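November 24, 2025

Up at the usual time. Gray, no wind, kitchen window fogged to the second pane. Started the machine before coffee: mixed colors, 40 degrees, spin at 1000. I have stopped using the faster spin for anything that has to be folded flat afterward. It saves some drying time and costs more than that in smoothing.

Spent the morning on the method for large soft pieces. The small ones are settled and I don't intend to reopen them. Tea towels go in thirds lengthwise, then in half, then in half again, and they stand on edge in the drawer. Large ones are still a mess. The sequence I wrote down in September assumes the cloth arrives on the table more or less open, with the corners showing. It never does. It arrives as a heap, and the first quarter of the work is finding an edge.

Notes on this, for the revised sheet:

Don't start from the highest point of the heap. A peak is easy to take hold of, but it is nearly always the middle of the cloth, and lifting it only turns the heap into a taller heap. Look for a blunt corner lying low and near the front. Hold that, follow the hem with the other hand until it turns, and stop there. Two neighboring corners are enough to begin. Pull apart gently until the hem between them is straight, then lay it down along the far side of the table and draw the rest toward you.

Thick rolls inside the cloth should be opened before any smoothing. Pressing on them sets a crease that will show through two layers. I did this twice last week on the gray throw and had to start over.

Lighter table tops help. On the old brown one at Umadcombe I kept losing dark hems against the wood. White shows every edge, though it is hard on pale napkins.

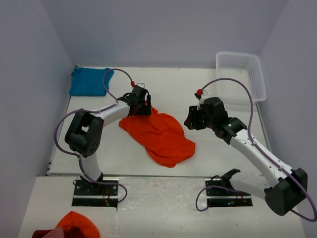
The orange-red cloth, crumpled, on the white table.

This is the sort of state the sheet has to deal with. It lies on the diagonal, with a rounded lobe at the left end and a wider part toward the lower right that finishes in a blunt corner near the front. By my own rule the blunt corner is where to start. The small peak at the upper left is the tempting place and the wrong one. The creases look soft, so I would expect hand smoothing to be enough, no iron.

Anqi Shao read the draft and objected to "follow the hem." Her point is that on a doubled-over cloth you can follow a fold for half its length before noticing it isn't a hem. She is right. Added a line: feel for stitching or a raw edge within the first hand's width, and let go if there is none. She also wants the steps numbered. I don't, but will do it.

Lunch: rice, the last of the squash, too much vinegar.

Afternoon, measured and weighed the blanket from Yufang. 121 cm on the short side, 479 grams dry on the kitchen scale, weighed folded in a bowl with the bowl subtracted. Lighter than it feels. The short side is not square to the long side, which explains why it never comes out even when halved. Decided to halve by the hem and let the far end run over, then tuck the excess into the last fold. Tried it once and the packet was flat enough to stack. The tuck leaves a ridge on one side, so it has to go at the bottom of the pile.

Wash came out fine apart from one green sock, which has given some of its color to a pillowcase. Soaked the pillowcase in the sink. Will check in the morning and not before, as picking at it does no good. Hung the rest over the doors, since the rack is still at Rezaul's.

Aiguo Ren phoned in the evening about the shelf depth. He has the linen cupboard measured now and says the upper shelf is shallower than the lower – he didn't have the number to hand, only that the shelf paper had to be trimmed. If so the packets for the upper shelf need one more fold and the stack will be lower and fatter. Asked him to measure at the back as well, in case the wall leans.

For tomorrow:
Number the steps.
Rewrite the corner paragraph with Anqi's line in it.
Get the rack back.
Pillowcase.
Buy more of the plain soap, the scented kind leaves a film on the tub.

Bed late. Left hand a little stiff from wringing.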